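**Terminal leave** is a period of chargeable leave taken by a member of the armed forces at the end of active service. The member does not return to duty when it ends, and the last day of leave is normally the date of separation or retirement.
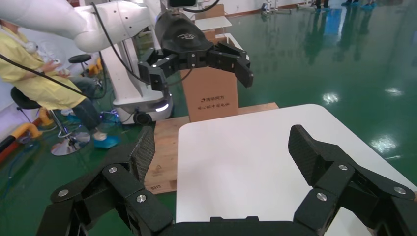

**Ute Kröger**
Contributing editor, military personnel entries

## Accrual and use

In the United States, service members on active duty earn 2.5 days of leave per month. Days left over near the end of service may be taken as terminal leave or, within a career limit, sold back for basic pay. A member with 39 days on the books may split the balance, taking part as leave and part as payment.

Pay and allowances continue during terminal leave, and the member remains subject to military law. Final out-processing is usually completed before departure from the unit.

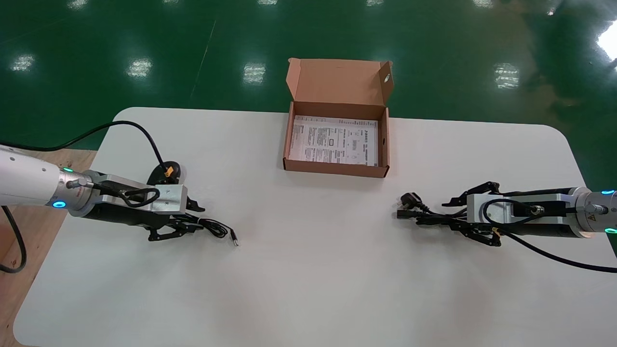

*White table on a dark green floor, with a robot arm at left.*

## Civilian work

Members may accept civilian jobs while on terminal leave, subject to ethics rules. Work for a foreign government requires prior approval. Employment that began earlier as approved off-duty work may continue.

## Related terms

Permissive temporary duty is a separate, non-chargeable absence, granted in some cases for house or job hunting. It may be combined with terminal leave but is recorded on its own line.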